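Home | Essays | Reviews | Letters | Archive | Contact

Print this page | E-mail this page

Paying for Silence

By Fulgencio Montoya

The retreat house at Doltmont has put its prices up again. A week in the main building, with a shared bathroom and a talk each evening, now costs 900 pounds. I first went there when the charge was whatever you could put in the box by the door, and I have been trying to decide whether my irritation is a principle or only the grumbling of someone who remembers things being cheaper.

I should say where I stand. I have sat in meditation most mornings for 14 years. I have no title and I don't teach. I belong to a small group in Cusetdale which meets on a Thursday evening in a room over the library, and before that I spent several years going to hear a man called Thambiah, who is dead now and who never wrote anything down. He took no fee. He had a pension from the railways and he said it covered his rice. People brought him fruit, and he gave most of it away again before they had left the house.

It is tempting to stop there and say that Thambiah was the real thing and Doltmont is not. Plenty of people in my position do say that. The old rule, found in more than one tradition, is that the teaching is given freely, and the argument runs that once there is a price there is a customer, and a customer has to be kept happy. A teacher with a mortgage will think twice before telling a paying guest that he has wasted ten years.

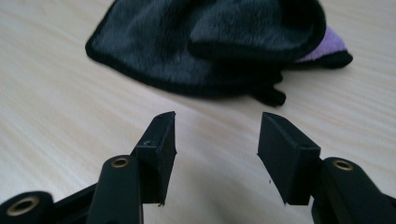
I think there is a lot in that argument. I have sat through talks at expensive weekends where every hard saying had been taken out. Anger was described as energy. Laziness was described as listening to your body. We were told more than once that we were already perfect, and then we were told the dates of the next course. A woman beside me, who had come after the death of her son, asked what she was supposed to do at four in the morning. She was given a breathing exercise and a kind smile. Thambiah would have asked her the boy's name, and then he would probably have said nothing for a long time.

But free teaching has its own troubles, and those of us who praise it tend to leave them out. Somebody always pays. Thambiah had his pension, and he also had a sister, Lania, who lived downstairs and washed every cup we drank from. I must have been to that house 100 times before I thought to carry a tray down to her. She was a more patient person than any of us upstairs, and I never heard one of his students ask her a question about anything except the time of the bus.

There is also the matter of debt. If you pay for a course you can leave when it is over and owe nothing. If a man has given you his evenings for years and taken nothing, it is very hard to tell him that he is wrong. I watched people do things for teachers who charged no money that they would never have done for one who sent a bill. They gave up jobs. One couple I knew sold their house to be near a man who lived, as everybody kept pointing out, in a single room with one blanket. His poverty was the reason they trusted him. I don't believe he was a fraud, but he was careless with them, and the single room made it difficult for anyone to say so.
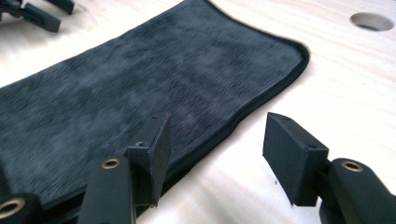
A dark mat on a pale wooden surface.

So I don't think the price settles the question in either direction. What I would look at is what happens to someone who can't pay, or who can pay and won't agree. At Doltmont there used to be a line at the bottom of the booking form that said nobody would be turned away for lack of money. It has gone. I wrote to ask about it in February and got a polite letter about heating costs. I accept that heating costs money, as the building is large and damp and I have been cold in every part of it. A house that needs to charge can still keep two beds back, and it can tell people on the form that the beds exist, so that they don't have to telephone and plead.

The second test is harder to apply from outside. You have to be there when somebody disagrees. Thambiah was contradicted in front of me perhaps twice, and both times he was pleased, and once he changed his mind. I have known teachers at every price who could not manage that. Their voice drops and becomes gentler, and the person who spoke is found to have an ego problem. I have learned to leave when I hear that voice.

I would add that most of what I have got from practice has come at home, on an ordinary chair, before anyone else was awake. It has been dull for long stretches. It costs nothing except sleep. A week away can be a help, and when I was younger and more restless I needed the bell and the timetable and the rule against talking at breakfast. I would not want those things to be only for people with 900 pounds to spare. Nor would I tell a tired nurse who has saved up for her week that she has bought something false. She may come home from it steadier than I have ever been.

Our own group in Cusetdale puts out a bowl for the rent of the room, which is 40 pounds a month. Some people put in a note, some put in coins, and some walk past it. I used to notice who walked past. I am trying to give that up, and I have taken to sitting with my back to the bowl. As for Doltmont, I have written to them a second time about the line on the booking form, and I will go back if they restore it.

Print this page | E-mail this page

Contact the editor | Copyright remains with the author | Back to top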